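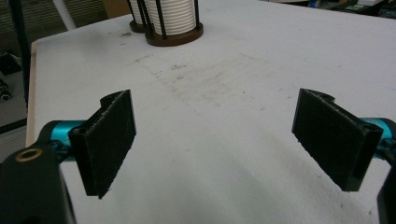 A thread on moving a small parish archive out of damp boxes and into something people can use. We finished the first stage in Dralivcombe this week and I said I'd write up how it went. Mar 12, 2021

Background for anyone outside the village. The papers cover the old mill, the school, the chapel and the allotments. They had been kept in the vestry cupboard at Crichton Road chapel for as long as anyone can remember, in a mixture of tea chests, suitcases and carrier bags.

The cupboard backs on to an outside wall. The gutter above it leaked for at least two winters. Most of the paper was fine. The bottom layer in the tea chests was not.

First job was to get everything out and somewhere dry. I used my spare room with the radiator off and the window open a crack. Paper that has been damp for years doesn't want sudden heat. It cockles and the ink can lift.

Anything that smelled of mould went in a separate pile with its own gloves and mask. I can't stress this enough. The smell gets into everything and some people react badly to the spores.

Damp pages were laid between sheets of plain white blotting paper with a board on top. Change the blotting paper every morning. Kitchen roll will do if you're stuck, but get the kind with no pattern, as the printing can come off on the page.

It took 12 days before I was happy that the worst of it was dry enough to box.

Next, rusty paper clips and pins. There were hundreds. Don't pull them. Lay the page flat, slip a bit of thin plastic under each side of the clip and ease the clip open. If it has rusted on to the paper, leave it and put a note in with it.

Same goes for old sticky tape. The yellow stuff on the 1950s allotment rent books has gone brittle and half of it falls off when you turn the page. The rest I have left alone. That is a job for a conservator.

Sorting. My mistake was starting by subject. I had made neat piles for the school, the mill and so on, and then found a bundle tied with string that had all of them mixed together.

The bundle turned out to be everything one school clerk had dealt with in a single year. Splitting it up would have lost that. If papers came to you in an order, keep the order, even if it looks like a mess. You can sort by subject in the list.

I did manage to put the piles back as they were, but only for the things I had photographed first. The rest is guesswork. So photograph every box as it is opened, before you lift anything out.

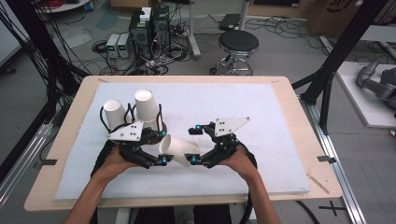

The list itself is a plain spreadsheet. Box number, folder number, a one-line title, dates, condition, and a column for notes. That is all you need at this stage.

I was tempted to add more columns. I've seen lists with 16 of them and half were blank all the way down. A short list that is finished is more use to people than a long one that stops at box three.

Titles should say what the thing is. "Letter from the mill about the weir" is good. "Interesting letter" is no help to anyone, and I found I had written that more than once late in the evening.

Dates. If there isn't one, say so and give a guess in square brackets. Don't leave the cell empty. An empty cell could mean there is no date or it could mean you forgot to look.

Pencil only when you're near the papers. Box and folder numbers go on the folder in soft pencil. No biro, no labels with glue, no sticky notes. Sticky notes leave a film behind that you can't see and dirt collects on it later.

Boxes. We bought acid-free ones with some money left over from the Himen footpath leaflet. They are dear for what they are. If you can't run to them, a clean new cardboard box with acid-free folders inside is a lot better than a suitcase.

Don't fill them too tight or too slack. If the papers slump they will curl at the bottom and stay curled. A roll of tissue at one end will hold them up.

Scanning comes up every time I mention this, so I'll deal with it here. We have scanned very little so far. It was right to get things dry, boxed and listed first. You can't find a scan if you don't know what it's a scan of.

What we have scanned is the school log book, as people ask for it most, and the hand-drawn plan of the allotments, as it's too fragile to keep unfolding.

A flatbed is fine for loose sheets. For bound books, don't press them down on the glass. Prop the covers on a couple of rolled towels and photograph the pages from above in daylight, away from direct sun. Turn the flash off.

Name the files with the box and folder number first, then the page. I started out naming them by what was on the page and ended up with 3 files called "map".

Keep copies in more than one place. Ours are on my computer, on a drive kept at a different house, and online. Check now and then that they open.

Privacy. There are things in the school papers about children who may well be alive. Punishments, illnesses, who was sent home with no shoes. We have closed those folders for now and the list just gives the dates. The county record office can advise on how long to keep things closed, and it's worth asking them early.

Ownership was the awkward part. The chapel had been looking after the papers but much of the material never belonged to it. The allotment books are the parish's. The mill letters came from a family that left the area. We wrote down what we know of how each lot arrived and had the note signed by both sides.

Do that while people are still around who remember. Two of the things I most wanted to know I was a few years too late to ask.

A few finds. There is a petition against a lamp post at the bottom of Fludach Lane. It runs to several pages of signatures. The lamp post went up anyway and is still there.

A school attendance book has the reason for absence written next to each name. "Potatoes" is the most common by a long way, followed by "wet".

The mill kept a copy of every letter it sent complaining about the state of the road. The replies are in there as well and get shorter as the years go on.

And there's a recipe for chapel tea urn quantities, written on the back of a hymn sheet. I have listed it under catering. I've no idea who used so much sugar.

Costs, as somebody asked. Boxes and folders were most of it. Blotting paper, soft pencils, gloves and masks didn't come to much. The shelving was second-hand from the old library van and only needed a wipe down and new bolts.

Shelves should stand off the wall a little so the air can move, and the lowest one should be well clear of the floor. We had to move ours twice to get clear of a pipe.

A cheap humidity gauge is worth having. Ours sits on the middle shelf and I write the reading on a card whenever I go in. It has been steady so far, but we haven't had a summer with it yet.

Next stage is the photographs. There are two albums and a biscuit tin of loose prints, hardly any with names on the back. In June, if halls are allowed to open, we'd like to lay copies out and let people write down who they recognise. Copies only. The originals will stay in the box.

If you have anything from Dralivcombe at home, please don't throw it out and please don't laminate it. Even a bus timetable or a fete programme is useful. We can copy it and give it straight back.

The list is free for anyone who wants it. Message me and I'll send it over. I'm happy to share the blank spreadsheet as well if you're starting on a cupboard of your own.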